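4. Laying the marble sheet over your bench mat

I put this section off until last because I got it wrong twice on my own bench. The Skustley sheet is thin and shiny, and it remembers being rolled up for a very long time.

What you need: the sheet, your bench mat, a soft cloth, some tissues and a few flat weights.

1. Wipe the mat down and let it dry. Crumbs show through as little bumps, and you'll stare at them forever.

2. Unroll the sheet pattern side down and leave it overnight with weights on the corners. Jeanine Verstraete swears by 40 minutes under a stack of cookbooks, but mine needed the whole night.

3. Flip it over and lay it on the mat, starting from the far side. Leave a strip of mat showing along the edge nearest you – it's a lot easier to get a fingernail under the sheet later.

4. Smooth from the middle outward with the cloth. Go slowly!

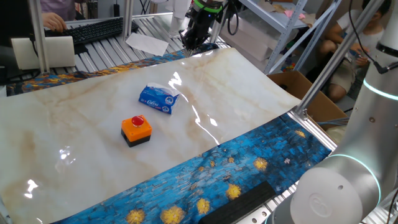 5. Check the edges. If one still lifts, roll that end gently the other way, hold it for a bit and let go. I wouldn't tape it (the tape on my first one took the veining off with it).

6. Put your everyday things back one at a time. Lift them, don't slide them.

Note: A glossy surface throws light right back at you. If the glare bugs you, turn your lamp toward the wall or move it to the other side.

Caution: No hot pans, no solder, no craft knives. Put a cutting board down first.

Caution: If you have a stop button on your bench, keep it where your hand can get to it, and don't pile tissues or papers on top of it.

For cleaning, skip ahead to section 5.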